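Fadwa Bouazza
2020-05-06

Notes on clear plastic cups as sorting containers, after a month of using them for small parts and sweets on the craft table. Thread.

1/ The cups are the disposable tapered kind, sold by Wumham in sleeves of 70. I bought one sleeve in December and still have most of it. Nominal volume is 500 ml, far more than beads or gummies need, but the wide mouth is the point.

2/ Taper matters. A straight-sided jar holds more for its height, but you can't nest it when empty. My whole stack of cups goes in one drawer.

3/ Ridges on the inner wall stiffen the cup. They also catch things. Small light items sometimes stop on the slope and never reach the base. Tap the side twice before you call a cup empty. 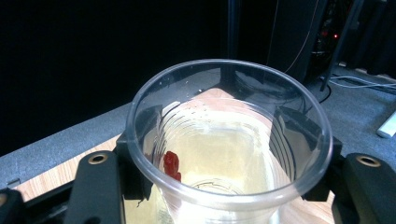

What is the easiest way to check a clear cup for leftovers?

Look straight down into it over a pale surface, then tilt it and look again from the side. Curved plastic distorts whatever is against the wall, so one angle is not enough.

4/ Color does most of the work. Red shows up at once against light wood. Clear beads and pale yellow sweets do not — for those I put a sheet of dark paper under the cup.

5/ Labels: masking tape, just below the rim, pencil only. Marker bleeds through the tape and stays on the plastic. Parviz Fallahi asked about printed labels. I tried them. They lift at the corners on a tapered wall.

6/ Do not overfill. A third full is my limit. Past that the cup gets top-heavy and goes over when someone bumps the table. I have picked 27 beads out of a rug and do not plan to repeat it.

7/ Washing: lukewarm water, soft cloth, upside down on a rack. The rings in the base hold a little water, so give them longer than you think. Mine went cloudy in the dishwasher.

8/ Next up is lids. Mereana Hollis uses the flat ones from Hitport and says they fit — I'll measure the rims first.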